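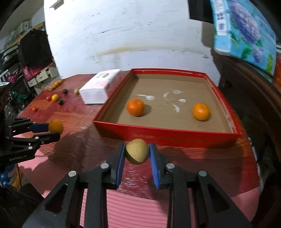
A feira de trocas de fruta de Clalby vai voltar em setembro, e eu já ando a olhar para o limoeiro do quintal com outros olhos. A associação de moradores confirmou que este ano há 40 bancas no largo do mercado velho, mais do que na edição passada, e que a entrada continua a ser de graça. Quem quiser levar fruta de casa só tem de aparecer a partir das nove da manhã com um saco ou uma caixa e receber as senhas para trocar.

Para quem nunca foi, funciona assim: deixamos o que temos a mais e trazemos o que nos falta. No ano passado saí de lá com dióspiros, um frasco de doce de marmelo e uma muda de hortelã que entretanto tomou conta de meio canteiro (aviso já: plantem-na em vaso!). Desta vez inscreveram-se 156 famílias, muitas delas de Bistau, onde as laranjeiras carregaram tanto que os ramos tiveram de ser escorados.
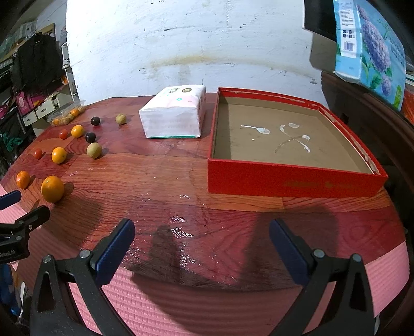

Uma caixa vermelha sobre o tampo de madeira, com o forro cor-de-rosa na beira da mesa.

A novidade de que mais gostei foi a mesa das compotas. A cooperativa Marwat empresta dois fogões grandes e os tachos, e a fruta demasiado madura que sobrar das trocas vai direitinha para a panela. Quem levar frasco vazio com tampa paga 2 euros e traz doce ainda morno para casa. A organização espera aproveitar cerca de 1000 quilos de fruta, o que me parece ambicioso, mas depois de ver as filas da última edição já não digo nada.

Também há mudanças no trânsito. A rua do chafariz fecha aos carros desde as sete da manhã e o estacionamento passa para o terreno atrás da antiga fábrica Lamov, a uns minutos a pé. O autocarro de Bistau para lá mesmo em frente – no regresso, o último sai às seis e meia da tarde, e convém não facilitar, que eu já fiz esse caminho a pé carregada de marmelos e não recomendo.
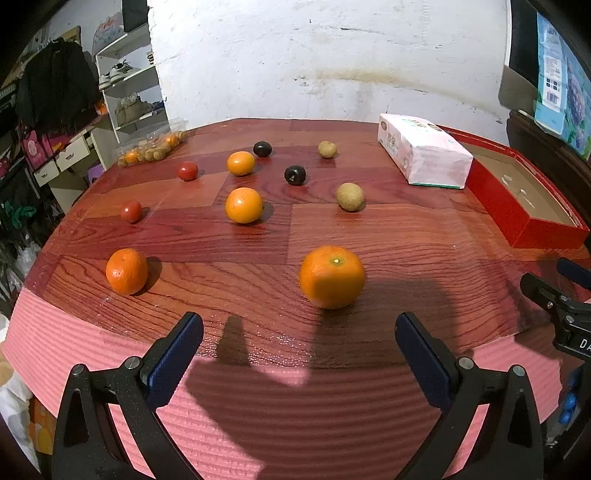
Tangerinas e outras laranjas espalhadas pela mesa.

Se chover, passa tudo para o pavilhão da escola, com o mesmo horário. As inscrições para bancas já fecharam, mas ainda aceitam ajuda para descascar fruta durante a tarde, e basta deixar o nome na papelaria do largo. Eu já deixei o meu. Levo faca, avental e a receita de doce de laranja amarga da minha avó, que leva menos açúcar do que é costume e uma casquinha de limão no fim. Encontramo-nos junto aos tachos!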